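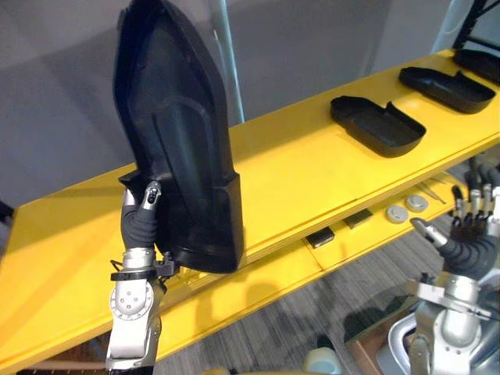

The Shape of the Thing

A molded tray is the least loved object in manufacturing. It arrives with something you wanted, cradles it across an ocean, and is in the recycling before you have found the instructions. Lorena Navarrete has spent most of her working life designing them, and she would like you to look at one for a minute.

"People say, oh, the plastic bit," she says. "I was on one plastic bit for 62 days."

Navarrete runs the forming side of Karnutance, which makes shaped inserts and trays for companies that would prefer their products arrive in one piece. Her office has a window, a kettle and a wall of rejected samples that she refers to as the family portraits. The one nearest the door was meant to hold a hair trimmer. It held it so firmly that the client needed a screwdriver to get it back.

The black ones are the divas. A dull white tray can carry a scuff for years without complaint, but gloss black shows every fingerprint, every speck of lint and most of your regrets. Clients ask for it anyway. Black looks expensive, and looking expensive is a large part of what a tray is paid to do.

It also has to stack, come apart again, sit flat and survive being handled by someone thinking about lunch. The side walls give a shallow shell its backbone. A raised line across the floor can stiffen it, or keep two parts from getting acquainted, or exist only because a marketing department liked the curve. Navarrete will tell you which if you buy her a coffee.

Then there are tabs. Wing-sze Tsao, who joined the design team in September, made the mistake of calling one decorative in her first week. She was handed a knife and a box of samples and told to cut the tabs off and see how she got on. "I did not get on," she says. Without something to pinch, she spent the afternoon prying nested trays apart with a butter knife from the break room. The butter knife has since been framed.

Corners are the real argument. Square ones look crisp on a drawing and come out thin, as the warm sheet stretches to reach into them. Round ones form nicely and make the client ask why everything looks like a bathtub. Chun-yin Wei, who cuts the molds, is a bathtub man. He and Navarrete have been having this discussion over 832 emails, many of them consisting of a single attachment and no greeting.

So-ying Tu buys the sheet and is the only person in the building who calls the trays by their part numbers. Everybody else goes by resemblance. At present the shelves hold the Guitar, the Slipper, the Sad Whale and 2 versions of the Canoe, one of which is the wrong Canoe and keeps being shipped to Cledance.

I took a Sad Whale home. It now holds batteries, tape and a key to something, and it has picked up a remarkable amount of lint.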